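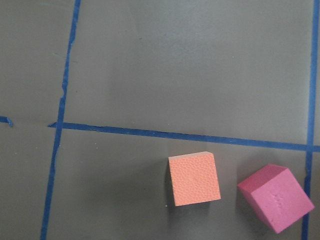 4.2 Does the grid help, or does it get in the way?

We went back and forth on this one for most of October, so I'll start with the boring version of the question. If you tape a grid on the table and tell the policy "put the cube in the cell next to the other one," does it learn anything about cells, or does it just learn to follow blue lines? Recep bet on the lines. I bet on the cells. Neither of us came out looking very smart.

The setup is the one from Section 3, with the wrist camera as the only input. We used painter's tape and laid it by hand, and we left it the way it landed. Figure 3 shows the view over the cell that holds the orange and pink foam cubes at once. The tape wanders, it wrinkles, and at the left a short piece of the horizontal line stops before it gets to the crossing. Our first planner, the one we borrowed from the Cuadros code, hated gaps like that. It wanted closed rectangles, and whenever a line had a hole in it, it happily merged two cells into one big one and sent the gripper off to the wrong place. We dropped it after a Wednesday of watching this happen over and over!

Figure 3. Wrist view of the taped work surface. Both cubes are in the same cell; the orange one is close to square with the tape and the pink one is turned well away from it.

The policy we ended up with (trained on 2000 short demonstrations, most of them collected by Unathi and Drita) doesn't look for rectangles at all. It scores each patch of the surface by how likely a person would be to call it the same cell as the cube in question. That's a softer idea, and it copes fine with ragged edges. Where it struggles is rotation. With a cube lined up with the tape, like the orange one in Figure 3, it picks a sensible grasp nearly every time. Turn the cube the way the pink one is turned, put it up near a line, and it starts treating the tape as if it were the side of the cube — the grasp angle drifts toward the grid and the fingers come down on a corner.

We tried 3 fixes. Adding more rotated cubes helped a little. Hiding the tape from the grasp head, but leaving it visible to the placement head, helped a lot, and that's the version we call Millonano-split in the rest of the paper. Blurring the tape made everything worse, and I still don't have a good story for why. Birsen thinks the blur hides the cube edges too, and she's probably right, but we haven't tested it.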